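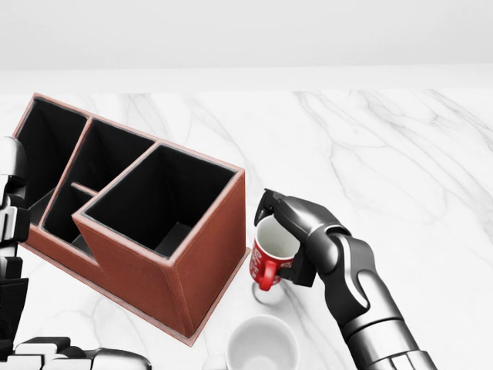 Mug, Red, Right Hand

Take 25. Marcelle Rolland had the headset pushed up on her forehead and was eating crackers with the hand that wasn't in the glove. Crumbs on the desk. Crumbs in the glove too, probably.

"Again," said Kiani, from the other side of the partition.

"I had it."

"You had it by the lip. Again."

She pulled the headset down. White wall, white marble, the big brown organizer with the stitching. She knew that marble better than her own kitchen by now. There was never a ring on it. Never a spoon.

The task card said: red mug into organizer, front box. 100 good takes by tonight. The bad ones got kept as well, in a folder called Sureo, after somebody's old dog, and the bad ones were winning.

She reached. Out past her wrist the dark fingers reached too, half a beat late. Over the rim. Curl. One finger inside, the others out, and the white cup sitting right there in front waiting to be knocked. Up. A little way. Left hand still – keep the left hand still, it counted against you if the left hand wandered.

The mug slid, tipped, went straight through the tabletop and kept falling.

"Physics," she said.

"Reset," said Kiani.

Take 26. Take 27. On 28 it went in, clean, and she didn't say anything in case saying it would undo it. Somewhere down the hall at Feltemow the machine that ate all this would eat it tonight, and in the morning it would be a tiny bit better at mugs. Or it would be worse. In June it had learned to wait. 600 takes from the whole room and what it picked up was the pause everyone did before they grabbed – it hung over the cup for most of a minute like it was thinking about its rent.

That was her pause. She was nearly sure. She'd watched it on the big screen with the others and felt her face go hot. The small dip of the wrist, then nothing, then the grab. Her mother did it over hot pans. Her mother did it over teh phone before calling anyone back.

"You're drifting," said Kiani.

"I'm resting."

"Rest with the button off. You just recorded that."

"So delete it."

Typing. A long bit of typing. "It's kind of good, though," Kiani said. "Your approach. It's smooth. Can I keep it?"

Marcelle looked at the hand over the mug. She opened her fingers and it opened its fingers. Outside, the last bus to Trallitz was going at the end of the shift and she had 72 to go, and her shoulder hurt in the place it always hurt.

"Which folder?" she said.

"The good one."

She thought about it. Dipped her wrist. Waited, the way she did.

"Fine," she said, and closed her hand.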